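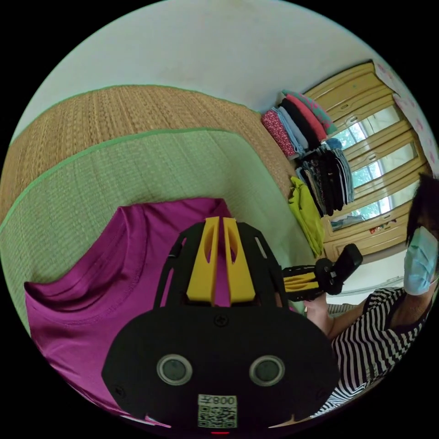
By the Rindwood bench team
Friday, May 26, 2023

If you've been reading these notes since last November, you'll remember that we promised to write up how we look after the hand-held grippers, and then we kept writing about other things (the van, the new shelves, the long saga of the charging station). So, with apologies for the wait, let's talk about keeping a pair of grippers in good shape for clothes folding. We use one for each hand, black bodies and yellow fingers, and most of our folding this spring has been done at floor level on woven mats, with T-shirts.

I'll start with the fingers, as they're what everybody asks about. The two prongs have to meet along their whole length when you squeeze the handle. If they touch at the tips and gape further down, a T-shirt hem will slide right out as soon as you lift it, and you'll spend the afternoon thinking you've lost your touch. Slip a strip of printer paper between the prongs, squeeze, and pull gently. It should hold at the tip, in the middle and near the base. If it slips anywhere, back the finger screws off half a turn, squeeze the prongs shut against each other, and tighten them again while they're still closed. Go easy with the driver! We stripped two screws in one week by being too keen, and the spares took 11 days to come from Dolteck.

Lint is the other big thing with clothes. Cotton fluff works its way into the slots in the fingers and then into the slide behind them, and the first sign is a sort of lazy return when you let go of the handle. A dry paintbrush gets most of it out. We've stopped using canned air, which only seemed to push the fluff further in, and please don't oil the slide, however tempting it is. Oil and lint make a gray paste that ends up on somebody's clean shirt. I speak from experience, and the shirt was mine.

Woven mats shed too, by the way. The bits are stiffer than lint and they like to lodge at the root of the fingers. We shake the mats out by the back door before a session and give the grippers a quick brush each time we change garments. It takes less time than hunting for a stuck prong later on.

Next come the windows on the front of the body. Wipe them with a soft dry cloth, and breathe on them first if there's a smudge. Fingerprints nearly always come from picking the gripper up by the wrong end, so we now hang them by the handle between sessions, which has helped a great deal. If you wear a face mask while you work, and many of us do, you may also find it's your breath fogging the glass when you lean in close over a collar. Sit back a little and give it a moment to clear.

The labels need some love as well. Each gripper carries a small number and a code, and the Demissie software uses that code to tell your left from your right. Keep the label clean and flat, and don't swap bodies between hands halfway through a shirt. If a corner starts to lift, put a new label on instead of taping over the old one. Shiny tape and bright daylight are a bad mix, as we found out in our sunny front room.

Once everything is brushed and wiped, do the pairing check. Lay a plain T-shirt flat on the mat, smooth out the worst of the creases, and bring both grippers in over it, one near the neckline and the other just off to the side. Open and close each in turn and watch the two traces in Demissie. They should rise and fall with your squeeze and go back to the same resting line. If one rests higher than the other, run the zero routine with that gripper fully open, then try again. We allow ourselves 2 tries before it goes to the repair shelf, and I do mean the shelf, with a note on it saying what you saw. "Acting funny" is not a lot for the next person to go on.

Every 900 squeezes or so (Demissie keeps the tally for you, thank goodness) we take the fingers off altogether and look at the return spring. If the coils have spread unevenly, change it. The Pidico kit has springs and screws for both hands, and a full change takes me around 40 minutes, with tea. Those of you with steadier hands will be quicker.

We've got a few Pidico kits left in the blue drawer at Rindwood, so please sign one out before you open it. And if you've found a better brush for the slide than our old half-inch paintbrush, do write in, we'd love to try it before the next batch of shirts.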